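How I set up a start pose check for a two-armed robot in simulation

I've been running simulated household tasks for a while now, and the thing I get the most mail about isn't training or controllers or any of the fun stuff. It's start poses! People want to know what rules I use before I let an episode run, so I'm writing the whole thing down once and then I can just send everybody here.

Quick background. I do this for a small project called Trarham, where we record two-armed tasks in made-up kitchens and living rooms and then replay them with different wall colors, floors and clutter. Danilo Tagle wrote the first version of our rules. I've bent them quite a bit, so blame me for anything that sounds odd.

What you need before you start

A simulator that can save and reload the full state of the robot and the room, a head or chest view you can save as a still, and a plain text file for your rules. That's it. I keep my rules in the same folder as the room files, so when somebody copies a room they get the rules along with it. (I used to keep them on a wiki page. The wiki page and the rooms drifted apart within a month.)

Step 1: Write down one home pose and give it a version

Pick a pose for both arms and save the joint values, not only the hand positions. An arm with seven joints can put its hand in the same spot with the elbow in lots of different places, and if you only save the hand position, your solver will happily hand you a different elbow next week.

Ours has both hands raised, fingers up and open. I like it because a raised hand is easy to spot from the head view, and because the first move of nearly every task is then downward, toward the counter or table. Other teams like the hands low and tucked in. Fine by me! Just pick one and put a version number on it. When you change even one joint, bump the number and say so in the file.

Step 2: Load the room, then let it settle

Run the physics with the robot holding still before you record anything. We use 100 steps. Objects that were placed a hair too high drop into position during that time, and objects that were placed a hair too deep get pushed out, sometimes across the room. If anything moved farther than your limit during the settle, throw the room back to whoever made it. Don't nudge the object by hand and carry on. I did that for a whole October once and ended up with a pile of rooms that only worked on my machine.

Step 3: Save a still from the robot's own view and look at it

With your eyes, I mean. I know the joint numbers match. Look anyway, because the numbers won't tell you that a hand is in front of the one thing the task needs.

My list for this step is short. Both grippers should be in view, with the fingers showing. Both should be open. There should be some floor or counter visible that the arms will work over. And neither arm should be poking into the robot's own shell or into the furniture. If you're not sure about that last one, turn on the contact display and look for touching pairs.
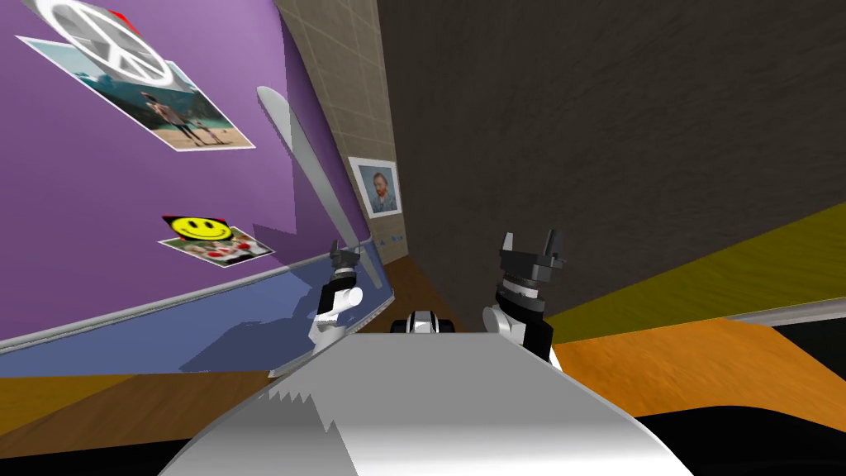 Shiela Ignacio wrote back after reading my draft: I'd make people save two stills, one before the settle and one after. On our side the before picture is the one that finds the bad rooms, because by the time everything has stopped moving you can't tell what jumped. She also wants the rule version in the file name of each still, so that an old picture can't be mistaken for a current one.

I've taken both of those on board, and they're in our file now. The two stills cost almost nothing in disk space and you can flip between them with the arrow keys, which makes a shifted cup jump right out at you.

One more thing on looks. In our view the robot's own body takes up the lower center, and its top edge comes out jagged on one side, in little stair steps. It's a drawing problem and the collision shapes are separate, so my rule is to log it and keep going. What I don't allow is fixing the look halfway through a batch. If you change how the shell is drawn, that's a new render version and the old episodes keep the old one. Mixed batches are a pain to sort out later.

Same goes for wall decorations. Posters, stickers, portraits, pile them on if you want the variety, but keep them flat and without collision shapes. A poster with a collision box is a terrible thing to chase down. We had one at Istville that stopped an elbow in mid-air, and I spent an afternoon blaming the motor limits.

Step 4: Do the slow wiggle

Move each arm a small amount away from home and back, one at a time, at a tenth of your normal speed. Open and close each gripper once. Compare the joint values when you return with the ones you saved. If they differ by more than your tolerance, stop there and check your gains before you record a single episode.

I move the left arm first, always. It doesn't matter which one you choose, but keep to it, so your logs line up. And please do check that "left" in your config is the robot's left – swapped arms slip by more often than you'd think, and a room with the same furniture on both sides will hide it from you.

Step 5: Log it and lock it

Write one line per room: room name, home pose version, render version, random seed, pass or fail, your initials. Then lock the room file so that nobody edits it under you. Our last batch had 248 rooms, and 209 of them passed on the first go. The others went back with a note saying which step they failed. "Step 2, bowl" is a perfectly good note.

If a failed room comes back repaired, it starts again at step 2. No skipping ahead to the part that failed. I get grumbling about this one, and Danilo thinks I'm too strict with it, but repairs in these rooms have a way of moving other things.

Changing the rules

You'll want to, and you should. We allow changes between batches and never during one. Put the reason next to the change in the text file, in a normal sentence, with your name. Old rules stay in the file with a line saying when they stopped applying. Ours is up to 66 lines at the moment, and a good third of that is Danilo and me arguing about elbows.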